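Cloths, Drawers and Small Bits: Your Questions Answered
By Margaux Maillard
September

I get a lovely heap of messages every time I write about cloths (more than for anything else on Fairweather, including the airing cupboard piece, which I thought was my best!). Most of them ask the same handful of things, so I've put the answers in one place. I'll add to it when new ones come in.

How many cloths does one household need?

Fewer than you've got, I expect. I counted mine last winter and there were 95. Ninety-five! Some were still folded in their paper bands and some could have been read through. I kept the ones I reached for and cut the worst into rags for the bicycle and the shoe box. If you always have a clean one when you want it, and the drawer still shuts, you have the right number.

Do I have to sort them by colour?

You don't have to, but I love it and I think you might too. Ours go green for the bathroom, teal for the kitchen worktops, white for glasses and china, and anything beige or tan for dusting. When I can see a green cloth by the kitchen sink I know straight away it has wandered. Children pick it up very quickly, far quicker than they pick up written labels. If you have a colour-blind person at home, go by texture: waffle weave in one room, smooth in another.

What if all my cloths are white?

Sew a loop of coloured thread in one corner. Two stitches will do it. Or snip a corner off the floor ones, as my aunt did, and then there's no sewing at all.

Where do I start when everything is in one big pile?

With the pile! Leave the cupboard alone for now. Tip everything out on a table with a bit of clear space next to it, then pull out one colour at a time and shake each cloth as it comes. You would be amazed at what drops out of a pile of clean washing. I've had teaspoons, a sock, half a crayon and a library card that I had already paid to replace. Put all of that to one side and carry on with the cloths. If you stop to take the crayon back to the bedroom you'll find yourself tidying the bedroom.

Do I fold or roll?

Fold for flat shallow drawers, roll for deep ones. I fold in half, in half again, then into thirds, and stand them on their edges so that I can see every one. Glass cloths I leave bigger because a hard crease seems to hold the fluff. Rolling is quicker, and it's what we do in the camper van, where nothing stays on its edge past the first roundabout.

What temperature do you wash at?

Kitchen cloths go in hot, but look at the care label first. I have white cotton ones that say 90 and they get it now and then, when I've let things go a bit. Coloured cloths and anything fluffy go in cooler, with no fabric softener, which makes them smear. Microfibre goes in by itself or it comes out wearing everyone else's lint. Dry them properly before they go in a drawer. A cloth that is even slightly damp will make the whole lot smell by the end of the week, and then you are back to washing all of them.

Is a cloth drawer better than a basket?

I've gone back and forth on this. Baskets are wonderful for the people who never fold, and there is no shame in that -- a basket per colour works perfectly well. Drawers suit me because I like to open one and see rows. The Urnix pattern I sell in the shop is a fabric divider you can run up on a sewing machine in an evening, and it fits a drawer up to 400 mm wide. If your drawer is wider, make two and butt them together.

What do I do with all the small things?

My favourite question! Every clear-out leaves you with little bits on the table: tape, a sponge, lids and discs that belong to who knows what, something round that has rolled under something else. Have one small drawer unit close by, the desktop sort, and sort the bits straight into it. Pull a drawer open before you start so you aren't fiddling with it while your hands are full. Tape and string in one, sponges and scrubbers in another, and mystery bits in the lowest. I empty the mystery drawer each September and anything that still has no home goes.

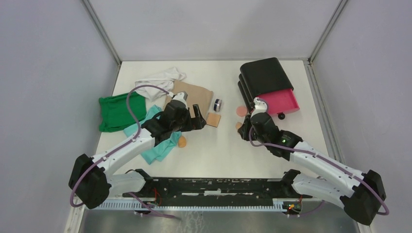
Green, white, tan and teal in one pile, small bits still to sort, and the pink drawer already open.

Does the colour of the drawer unit matter?

Only to your own happiness, but that counts for a lot in my view. I'm very fond of a bright drawer in a dark casing. You can spot it from across the room, and you notice at once when it's been left open. Femley, who writes to me from Mindia Road and has strong views on stationery, prefers clear fronts for exactly the opposite reason, so that it can all stay closed.

Can I keep sponges in with the cloths?

Please don't, unless they are bone dry. Stand a used sponge on its edge by the tap overnight and put it away the next day. Spare new ones can live anywhere you like.

How do I stop it all sliding back into a heap?

It will slide back a bit, and mine does too. I do the cloth table again when I can't find a white one on the first go, usually with the radio on and a pot of tea. It takes less time than the first go did, because by then you've already got rid of the awful ones.

Can I send you a picture of my drawer?

Yes! Please do, before as well as after if you're feeling brave. I read every one, though I'm slow to reply in the school holidays. Tell me what colours you settled on and which room got them, and whether you want your name left off if I use it in the next round of questions.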